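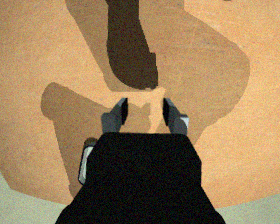
Teleop with the SpaceMouse or kinesthetic teaching for a simple pick and place, which would you start with?

tarnfoot wrote:
I have to collect demonstrations for a cube-into-tray task and I'm stuck on how to give them. At work we have an arm in the Rustasska lab that can be led by hand, and at home I only have the simulator, so there it has to be remote control. My trouble in the sim is judging where the hand is. From the wrist view I get two open fingers with bare wood between them and big shadows across the table, and I keep steering by the shadows. I did 123 demos last week and threw most of them out because I hesitated over the cube every time. Is it worth going on, or should I do everything on the real arm?

ploverbank wrote:
Real arm. If you can take hold of it and push it where you want, do that. You feel when it is lined up. I did the Bellini drawer task both ways and the hand-guided demos were shorter and much smoother. I would not go back to a joystick for anything with contact.

oddsock_controls wrote:
Disagree with the above. Hand guiding is fine until you train on camera images, and then your arms and sleeves are in every one of them. We had to replay all the trajectories afterwards to get clean pictures, and some of them did not replay well. With remote control what you record is what the policy will see.

ploverbank wrote:
Replaying is an evening's work. Bad demos are bad for ever.

oddsock_controls wrote:
It was not an evening for us. We had 600 of them.

kettlewick wrote:
Which teleop settings are you using? The default translation speed in the Imell plugin is far too high near the table. I halve it for the last part of the approach and keep it at full for moving across. Also put up a second view from the side of the room. I only use the wrist view for the final bit.

tarnfoot wrote:
Default speed, so that may be part of it. I have put a room view up now and it is easier. I can see the gripper against the tray, which I couldn't before.

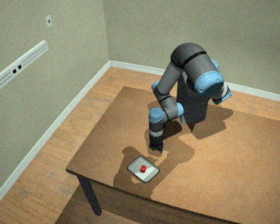 Should the pauses be cut out of a demonstration before training?
Cut the long ones, where the arm is standing still and the gripper isn't opening or closing, and leave the short ones around the grasp alone.

kettlewick wrote:
That is what we do as well. The script is in the Storitus repo, issue 2647, with a threshold you can change. Watch out that it doesn't trim the frames where the fingers are closing — the arm is still then but something is happening.

ploverbank wrote:
I still say that if you need a script to tidy up your demos you are giving them the wrong way. But for a cube and a tray you will probably get there with either.

tarnfoot wrote:
Thanks all. I'll keep to remote control for now with the speed turned down, vary the start position more, and record a fresh set. The lab arm is booked until December anyway.

oddsock_controls wrote:
Keep 2 sets, one with corrections in and one without. In our case the policy trained on the corrections recovered better when it missed the cube. I'd be interested to know if you see the same.

Last reply August 31, 2026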